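The Guest Table at Cluncombe
Gallery 7: Tins, boxes and small things to eat

Welcome to the seventh gallery from our house. My friends who follow these pages know already that we rent two rooms to walkers in Cluncombe, and that each room has a small table where the guests find something for tea. Many people wrote to me after the last gallery and asked what we put on these tables, and how we keep it in order. So I collected the answers in one place, with a line or two for each.

My English is from school and from the guests, so please forgive the mistakes. Magnus Menzies read the page before me and corrected the worst of them.

The tablecloths
We have four now. The white one is for winter, the two green ones are for the big table downstairs, and the striped one is for snacks and tea. I iron the striped one on the wrong side, with a wet cloth between, and the colors stay fresh. I bought it in Avarby from a woman who was closing her shop, and I regret every month that I took only one.

The tea corner
The kettle stands on the window side, far from the bed. Next to it there are two cups, two spoons and a jar of sugar. I change the tea every week. Guests from far away like the black tea from Matheson best, but the green one is finished faster in summer.

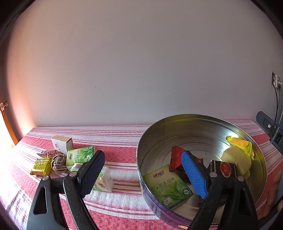

The snack tin is the part of the table that I like most to prepare. Before, I used a basket, and the small packets fell between the sticks and became old there. In a tin with smooth walls everything is easy to see and easy to take out. I pour nothing in from the bag, I put the things one by one: first the flat packets on the bottom, then a box standing at the side, then the candy. The red foil and the yellow foil look very nice against the silver — it is like a small holiday on the table. What is still waiting for its place I leave on the striped cloth beside it, and then I look at both for a moment and decide.

Room 1, by the stairs
This room gets the larger tin. Families stay here often, so I put more sweet things and fewer crackers. Hamish Dunbar, our neighbor, made the shelf under the window, and the spare cups stand there.

Room 2, by the garden
A smaller room and a smaller tin, with a lid that closes well. The window is open most of the day and I do not want ants. Last November a mouse also came for a visit, and after that the lid became a rule of the house.

The pantry shelf
Everything for the tins lives on one shelf in the pantry. On the left are packets with a long date, on the right are packets that should be eaten first. When a new bag from the Bomon store comes home, I write the month on it with a thick pen. In the last season 428 packets went through this shelf. I know it because I keep all the receipts in a shoe box and I added them one rainy evening.

Labels
I write a small card for each tin with the words "Please take." In the first year there was no card, and the guests were too polite — 114 nights and the tins were almost full! With the card they are happy to eat.

Washing the tins
I wash them by hand with warm water and very little soap, and dry them at once with a soft towel. After this they stand open in the kitchen for one night. A tin that was closed too early gets a smell, and the biscuits take this smell too.

The next gallery will be about the breakfast trays. If you stayed with us and have a favorite snack from your own country, please write me its name and I will look for it in Avarby.

Page updated 05/03/2023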